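夹爪线走外面还是走腕部中空，左爪一直掉线，求意见
版块：自制与改装 > 双臂
发表于 2026年4月29日

铜柱加长版 楼主
自己在家搭的双臂，断断续续弄了一个冬天，二月份左右两条臂才第一次同时上电。臂本体是收来的二手，关节没拆过，控制板换成了 Skiva，夹爪是 Flalter 的两指电动爪，两只同型号，供电 24 V，CAN 通信，控制循环跑 200 Hz。

问题在左爪。臂静止的时候一切正常，开合多少次都不报错。臂一动起来，尤其是腕部旋转关节转过半程以后，左爪会丢心跳，主控判掉线，夹爪停在当前位置，过一两秒自己恢复。右爪也有过，次数少得多。

昨晚让它空跑，没夹东西，只走轨迹加开合，早上看日志，左爪总线错误 292 条。右爪的我没单独统计，翻下来只有零星几条。

已经做过的：
终端电阻断电量过，正常。
两只夹爪的固件版本一致。
波特率降过一档，错误少了，没消失。
左爪的插头拔了重插，好了半天，又回来了。

线是买的成品 4 芯拖链线，Samberg 的，电源两根，CAN 两根，没有单独的屏蔽层。从夹爪尾部出来以后没有进腕部，直接走在臂的外侧，往回一直到肩部再进控制箱。

想问的是，这种情况值不值得把腕部拆开，把线改成从中间穿过去。关节中间有孔，我用手电看过，是通的，但孔径比较小，插头肯定过不去，得剪了重新压。我压线水平一般，不太想动。

退磁中
先说结论，别急着拆腕部。

拔插好半天又坏，这个现象指向接触，跟走线在里面还是外面没有直接关系。插头是什么型号？是随夹爪带的还是自己压的？

另外 292 条错误是什么类型，位错误、填充错误、应答错误，分得开吗？Skiva 的日志里应该有一列错误码，默认折叠，要在导出设置里勾上。

铜柱加长版 楼主
插头是 Fujimoto 的小号锁扣式，夹爪那一侧原装，线这一侧是我压的。
错误码那一列我没导出来，晚上回去看。

老周的平口钳
我的意见相反，早晚都要走里面，不如现在拆。

外走线的毛病不止掉线。臂转起来线会甩，会挂到桌沿、椅背、自己的另一条臂。双臂比单臂更麻烦，两条线在中间交叉一次就够你收拾半天。我那台第一年走外面，线换了好几根，后来狠心拆腕部穿过去，到现在没再管过。

压线不难，买把好钳子，废料上练二十个，手就有了。

退磁中
你那台是单圈腕部，转到限位就停，中间穿线受的是扭转。他这个腕部如果是多圈的，穿中间等于每次都在拧麻花，线在里面断了你还看不见。走外面至少一眼能看到哪里磨了。

楼主先报一下腕部的转动范围。

铜柱加长版 楼主
手册上写正负一圈，加起来两圈。软件里我限到了正负半圈多一点，平时轨迹用不到那么多。

老周的平口钳
正负半圈多一点，中间穿线完全没问题。

退磁中
软限位是软件的事。哪天调参数忘了带上，或者手拖示教的时候没开限位，一下就拧过去了。外走线拧过去，线绷紧，你看得到，最多插头被拽脱。里面拧过去就是拆关节。

老周的平口钳
照这么说工业臂都不该穿中间了。

退磁中
工业臂的腕部线是专用的抗扭线，护套和绞距都不一样，还有机械限位。他手里这根是拖链线，设计工况是往一个方向弯，不是拧。把拖链线塞进腕部当抗扭线用，寿命谁也说不好。

拖鞋焊武帝
插一句，拖链线和抗扭线外观差不多，护套上印的字不一样，楼主看一下线身上有没有印扭转角度。没印就按不能扭处理。

铜柱加长版 楼主
看了，只印了弯曲半径，没有扭转角度。

那先不拆了，按接触问题查。错误码也导出来了，绝大多数是应答错误，夹着一些位错误，填充错误几乎没有。时间上一段一段的，每段里面很密，段和段之间干净。和腕部角度对了一下，基本都落在角度偏大的那一侧，往回转的时候比往外转的时候多。

拖鞋焊武帝
应答错误成段出现，说明那一段时间里总线上没有别的节点应答，等于夹爪整个不在了。这时候先分清两件事：是 CAN 线断了，还是夹爪掉电重启了。

看夹爪的上电计数。Flalter 的爪子有一个开机次数的寄存器，每次上电加一。跑之前读一次，跑之后读一次，如果数变了，就是供电断过，不用再查 CAN。

铜柱加长版 楼主
这个寄存器我不知道，手册翻了一遍没看到。地址是多少？

拖鞋焊武帝
手册新版才有，在诊断那一章的附表里，你下载的可能是旧版。地址我不敢凭记忆写，去看表，别照着论坛里抄的数往里写，那一段挨着的几个地址是可写的校准值。

只读，不要写。

铜柱加长版 楼主
找到了，确实新版才有。

跑之前读一次，走了一段会触发的轨迹，掉线两次，再读，数没变。所以夹爪没有重启，供电没断，断的是通信。

补充一下现在的样子。桌子是家里那张大理石花纹的桌子，夹爪出来的黑线目前走在外面，留了一个弯。
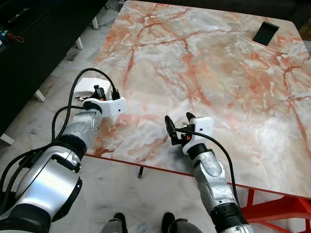
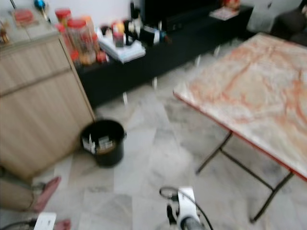 Shota Noguchi
上电计数没变，只能说明电压没有低到让夹爪复位，不能说明供电没问题。夹爪的逻辑电源有一级降压，输入掉一截，逻辑部分照样活着，CAN 收发器未必。有些收发器对电源跌落比主控敏感，跌一下就进保护，恢复要时间。你描述的过一两秒自己恢复，和这个对得上。纯粹的信号线接触不良，恢复一般没有这么整齐。

建议在夹爪插头那一侧量电压，要带负载量。万用表看平均值没用，得用示波器，触发设在下降沿。没有示波器的话，用 Skiva 板上的模拟输入接一个分压，按控制循环记录，200 Hz 看不到很短的毛刺，但是几十毫秒的跌落看得到。

退磁中
这个思路我部分同意。但他换姿态才出问题，夹爪开合本身不触发。如果是负载引起的跌落，应该和开合对上，不该和腕部角度对上。

Shota Noguchi
不矛盾。插头里电源那一根接触电阻变大，静止的时候过小电流没事。腕部转过去，线拉着插头，接触电阻再大一点，这时候正好赶上开合，跌落就出来了。他的轨迹是一边走一边开合。

可以做个区分：腕部转到容易出问题的角度，停住，只开合。再把夹爪停住，只转腕部。两组分别记错误。

退磁中
这个试验可以做，我也想看结果。

老周的平口钳
还是插头问题嘛。早说，外走线就是插头受力，线一拉插头就歪。走里面插头两头都固定，根本没有这个事。

退磁中
走外面也可以把插头固定住。夹爪尾部加个线夹，线在进插头之前先压死，插头不受力。这是走线的基本要求，里外都一样。

老周的平口钳
你看多少人会加。

退磁中
那就加。

铜柱加长版 楼主
先回 Shota Noguchi，示波器有一台便宜的手持的，带宽低，看电源够了。

分开试的结果：

腕部停在容易出问题的角度，只开合，连续开合了一个多小时，掉线一次。
夹爪不动，只转腕部来回走，同样时间，掉线七次。
两个一起，同样时间，掉线十一次。

中间我没碰过插头。示波器夹在夹爪侧插头后面的电源上，只开合那组能看到电压往下掉，最低掉不到两伏，离复位还远。只转腕部那组电源线是平的，掉线的时候也是平的。

所以我理解电源不是主要原因？

Shota Noguchi
只转腕部时电源是平的而且照样掉线，那主要问题确实在信号线上，我前面的判断要改。开合那组掉线一次，样本太少，先放着。

不过掉将近两伏也偏大，夹爪这点电流不应该掉这么多。控制箱到夹爪的线有多长，电源芯线多粗？

铜柱加长版 楼主
线从肩部走过来，加上控制箱里面的一段，两米出头。芯线是四芯等粗的，细。

拖鞋焊武帝
四芯等粗就是这样，厂家按信号线配的芯径，拿来带夹爪电机偏勉强。有条件换成电源粗、信号细的混合线。没条件就在夹爪侧并一个电容，注意耐压，注意固定，别让电容吊在两条腿上跟着臂晃。

退磁中
并电容要看控制箱那边的上电浪涌，电源如果有短路保护，电容大了上不了电。小一点开始加。

铜柱加长版 楼主
记下了，电源这块等信号的事弄完再动，免得两样一起改，分不清。

左右对调也做了。我先把两只夹爪对调，线不动：故障留在左边，跟夹爪无关。然后把两根线对调，夹爪装回原位：故障跑到右边去了。所以就是左边原来那根线，包括我压的那个插头。

半截扎带
那不就结了，换根线。

铜柱加长版 楼主
换线当然可以，但是想弄清楚是线断了还是插头压坏了。插头压坏了，换一根线我再压一次，还是坏的。

半截扎带
买压好的。

铜柱加长版 楼主
Fujimoto 这个型号的成品线我只找到短的，中间要接一段，多一个接头多一个毛病。

拖鞋焊武帝
查法很简单。线拆下来，一头四芯短在一起，另一头万用表打通断档，一手捏住插头不让它动，另一手沿着线一段一段地弯。哪一段弯下去蜂鸣断了，就是那一段。然后反过来，线不动，只晃插头。

蜂鸣档反应慢的表不行，换个快的，或者串一个发光管接电池，用眼睛看闪不闪，比很多表都灵。

风扇朝里
发光管这个办法好用，我查耳机线也是这么查的。关灯看，闪得很明显。

铜柱加长版 楼主
用发光管查了。线身从头到尾弯过来没有闪。晃插头，CAN 低那一根闪，往锁扣那一侧推的时候最明显。电源两根晃不出来。

把端子退出来看，压接的位置偏了，导体那两片翼有一片压在了绝缘皮上，铜丝只压住一部分。有两三根铜丝是断的，断口在压接处前面。绝缘那两片翼倒是压得挺紧。

所以是我压坏的。

老周的平口钳
剥皮剥长了或者插深了，常见。剥完比一下端子，铜丝露出导体翼前端一点点，绝缘皮刚好到两组翼中间，这个位置对了再下钳子。

钳子用的什么？

铜柱加长版 楼主
通用的那种，一把钳子好几个口。

老周的平口钳
那个口的宽度和端子对不上，压小号端子容易偏。我前面说买把好钳子不是随便说的。原厂的贵，可以找同规格替代的，口宽要和端子一致，压完的截面应该是两个弧往里卷的形状。压成扁的就是口不对。

退磁中
这条我同意老周。

另外断丝在压接处前面，说明除了压偏，线还在那里反复受弯。压好以后不加线夹，过一阵还会断在同一个地方，只是时间长一点。

铜柱加长版 楼主
线夹怎么固定？夹爪白色外壳侧面有个小圆孔，我想用它拧个支架。

拖鞋焊武帝
先查清楚那个孔是干什么的。有的外壳上的孔里面是空的，有的后面就是电路板，螺丝长了直接顶上去。图纸上没标螺纹的孔不要往里拧东西。

用腕部法兰的螺丝，换长一点，垫一个小角片出来，线夹装在角片上。法兰螺丝本来就要吃力，换长以后确认咬合的深度没有变小，扭矩按原来的打。

半截扎带
扎带绑臂上不行吗？我一直扎带。

退磁中
临时可以。扎带会松，也会勒，勒紧了把护套压出印子，线就固定在那个印子上弯。要用的话垫一层软的，扎宽的那种，别用力抽。

半截扎带
我绑了两年没事。

退磁中
那挺好。

风扇朝里
问一个别的，你夹爪后面那段弯留了多长？我留得短，腕部一转就绷。留长了又怕挂东西。

铜柱加长版 楼主
我是腕部转到软限位的两头，各量一次需要多长，取长的那个，再多留一个巴掌。右边那根稍微短一点，当时线不够了。

退磁中
多留的那部分不要全堆在夹爪那一侧，往前臂中段挪一些。弯要在一个固定的平面里，起点和终点都夹住，中间让它自己走。起点不夹，弯会往插头那边爬。

老周的平口钳
所以我说走里面省事，没有这一堆讲究。

退磁中
里面的讲究是拆一次关节。

风扇朝里
你们两个能不能另开一帖。

铜柱加长版 楼主
两边我都看了，说一下我的决定。

这根线先不走里面。理由是线身没印扭转角度，我不想赌，关节我也没拆过。如果以后换成抗扭线，再考虑穿过去，到时候回来问老周怎么拆。

钳子下单了，口宽按端子规格选的。端子也买了一包，先在废线上练，练到截面对了再压正式的。

等货期间用右边那根好的线装在左边，单臂跑，右臂断电收着。

远程的是小鱼
单臂跑的时候另一条断电，关节有抱闸吗？我那台没有，断电就往下垂，砸过一次桌子。

铜柱加长版 楼主
大关节有抱闸，腕部没有，断电以后腕部手能推动。我是先把臂放到低的位置再断的，大臂不悬空。

远程的是小鱼
行。另外终端电阻你放在哪一头？断掉一条臂的话，终端可能也跟着断了。

铜柱加长版 楼主
左右各一条总线，各自从板子出去，互相不影响。终端一头在板上，一头在夹爪侧插头里并着。

远程的是小鱼
夹爪侧那个终端焊在插头里面？那插头一接触不良，终端也跟着丢了，错误会比单纯断线更乱。你前面看到夹着位错误，可能就是这么来的。

Shota Noguchi
同意。终端最好放在夹爪里面，看看 Flalter 的爪子里有没有跳线，我见过的版本有一个拨码，拨上去就是内置终端。打开之前查手册，外置的记得拿掉，两个并在一起阻值就不对了。

铜柱加长版 楼主
有拨码，在尾盖里面，出厂是关的。我改成内置，插头里的电阻去掉。

（隔了几天）

更新。

新钳子到了，练了不少，前面十来个都不行，主要是线放进去以后合钳子那一下会往外跑。后来找到的办法是先把端子在钳口里轻轻咬住，停在第一齿，再把线送进去，对好位置，然后一次压到底。压完每个都拿手拉一下，再用放大镜看。

左边的线重新压了，剪掉旧插头后面那一截，剪下来的线我剥开看了，里面除了断的那几丝没有别的问题。右边的也一起重压了，剪开旧的一看，也偏，没有左边严重，这就解释了右边那零星几条。

终端改到夹爪里，板上那头没动，断电重新量过，正常。

线夹按拖鞋焊武帝说的，从法兰螺丝引角片出来。角片是用铝片折的，边上的毛刺磨掉了，和线接触的地方包了一层热缩管。

跑了同样的空跑轨迹，时长和上次一样，左爪错误 4 条，右爪没有。

拖鞋焊武帝
4 条落在什么时候？

铜柱加长版 楼主
都在刚上电那一会儿，夹爪还没初始化完，主控已经开始发了。应该是启动顺序的事，和线没关系。

拖鞋焊武帝
那就在主控里加个等待，等夹爪报就绪再进循环，不要写死延时。

半截扎带
不影响用就别改了，越改越多。

拖鞋焊武帝
启动错误放着不管，以后真出了启动问题，你分不清哪条是新的。

铜柱加长版 楼主
加了，等就绪标志，超时报错退出。再上电没有错误了。

退磁中
波特率改回去了没有？

铜柱加长版 楼主
忘了。这就改。

铜柱加长版 楼主
改回原来的波特率，跑了一个下午，没有错误。

Shota Noguchi
电源那边呢？换了压接以后再量一次压降，如果旧插头的电源端子也是偏的，现在应该会好一些。

铜柱加长版 楼主
量了，同样的开合动作，现在最低掉一伏出头，比之前好，还是有。我算了一下线的电阻，剩下的部分差不多就是线本身的。电容暂时不加，以后换混合线的时候一起处理。

Shota Noguchi
可以。加大夹持力之前再量一次，空载开合和夹住东西堵转，电流差得很多。

铜柱加长版 楼主
对，夹东西还没试。现在的夹持力设得很低，手指放进去能拔出来。

老周的平口钳
手指就不要放进去了。

铜柱加长版 楼主
断电状态以外不放了。

风扇朝里
急停装在哪？帖子里没看你提。

铜柱加长版 楼主
有一个，接在动力电源上，按下去大关节抱闸，夹爪也断电。放在我站的那一侧，伸手够得到。

远程的是小鱼
急停断夹爪的电，夹着的东西会掉。看你夹什么，夹轻的无所谓。

老周的平口钳
反过来，夹爪不断电，夹住手了按急停没反应，更糟。家里用，断。

退磁中
这个我跟老周一样，断。

米粒电阻
从头看下来的，请教一个新手问题。我也准备用 Samberg 那根 4 芯线，只做单臂，夹爪是步进的，没有 CAN，脉冲加方向。这种线够用吗？

拖鞋焊武帝
脉冲和动力走同一根没屏蔽的线，不建议。驱动器如果在夹爪上，那就是电源两根、脉冲一根、方向一根，没有单独的信号地，信号和动力共地，压降会直接加到信号上。CAN 是差分的，能扛这个，单端脉冲扛不了多少。

要么换芯数多的屏蔽线，要么夹爪侧放个小板子做通信，别直接拉脉冲。

米粒电阻
驱动器是在控制箱里的，夹爪上只有电机，四根相线。

拖鞋焊武帝
那可以，四根刚好走四根相线，别的信号另外走一根，两根线不要绑在一起走全程。夹爪上有限位开关的话，开关线要屏蔽，屏蔽层接控制箱那一头。

米粒电阻
有一个限位。明白了，谢谢。

半截扎带
楼主那个 Skiva 板子好用吗，我在看。

铜柱加长版 楼主
能用。日志那一列默认折叠比较坑，别的没什么大问题。两路总线独立，对双臂正好。模拟输入只引出来一部分，要接传感器多的话先看引脚表。散热片会碰到控制箱的盖子，我在盖子四角垫了垫片。

半截扎带
垫了多高？

铜柱加长版 楼主
垫到不碰为止，没量。你先把板子放进去，盖子虚盖上看一眼。

老周的平口钳
标题改一下吧，加个已解决。里走外走那半句也可以去掉了。

铜柱加长版 楼主
前面加了已解决，后半句留着，以后换抗扭线还接着用这个帖。旧端子我装了个小袋子没扔，要看压偏是什么样的可以来问，放大镜下面看得很清楚。

老周的平口钳
换线的时候喊我。先把腕部端盖的螺丝规格抄下来，有几颗打过胶，要热风吹一下再拧，硬拧会滑。

铜柱加长版 楼主
好，螺丝规格晚点抄了发上来。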